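Temps de lecture : 3 min

Appel à participants – reprise des essais main Skurkis, site de Barnham

On recrute vite. Les essais ont été suspendus après le défaut de relâchement sur la main (détail plus bas), ils reprennent en septembre et il nous faut du monde avant.

Ce qu'on cherche
Deux personnes pour la salle d'essai, côté opérateur. Trois volontaires pour les séances en présence, assis ou debout près du bras. Pas besoin de venir de la robotique. Besoin par contre de gens qui savent dire stop et qui remplissent une fiche jusqu'au bout.

Ce qui s'est passé
Cycle 1596 de la série longue. Commande d'ouverture envoyée, acquittée par le contrôleur, et les doigts sont restés fermés sur la pièce. Deuxième commande, pareil. L'opératrice a coupé à l'arrêt d'urgence, la pièce est restée prise, il a fallu démonter le pouce pour la sortir. Aucun blessé. Mais quelqu'un se trouvait dans la zone à ce moment là et la procédure ne l'interdisait pas clairement. C'est ça qui nous a fait tout arrêter, plus que la panne.

Cause retenue pour l'instant : le capteur de position du pouce renvoyait « ouvert » alors que non. Le fournisseur (Illar) a repris le câblage et livré un nouveau firmware. On veut le vérifier nous-mêmes, longtemps, avec des gens autour. A faible couple au début.

Le travail, concrètement
- lancer les séries ouverture / fermeture, noter chaque écart entre la consigne et la position lue
- provoquer le défaut exprès (capteur débranché, retard sur le bus) et chronométrer l'arrêt
- relire le marquage au sol et les distances avec nous, dire ce qui n'est pas clair
- pour les volontaires : se tenir où on vous le demande, bouger quand on vous le demande, raconter après

Séances le matin, à partir de 9h. Les opérateurs font la demi-journée complète, les volontaires viennent par créneaux de deux heures. Opérateurs en CDD, volontaires défrayés, transport compris. Chaussures fermées obligatoires, cheveux attachés, pas de bagues ni de bracelets. Formation sécurité le premier jour, on ne peut pas la sauter même si vous l'avez déja faite ailleurs.

Le dossier de l'incident est envoyé à toute personne retenue, en entier, avant signature. Si après lecture vous ne voulez plus venir, pas de souci, un mail suffit.

Pour postuler
Quelques lignes + vos disponibilités à Menaka Debnath, en précisant « opérateur » ou « présence » dans l'objet. CV seulement pour les opérateurs. Une expérience en atelier, en labo ou en maintenance est un plus, le français ou l'anglais suffisent pour les consignes.

La main au-dessus du sol de la salle, doigts vers le bas : 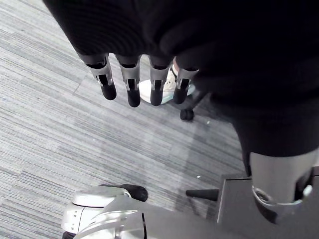
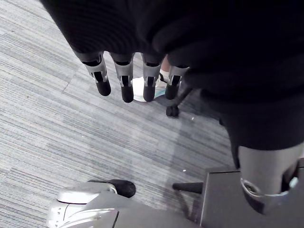

Photos : équipe essais, Barnham / projet Châu

Réponse sous quelques jours, on appelle plutot que d'écrire donc laissez un numéro. Les candidatures reçues avant la suspension restent valables, inutile de tout renvoyer, confirmez juste que vous êtes toujours partant.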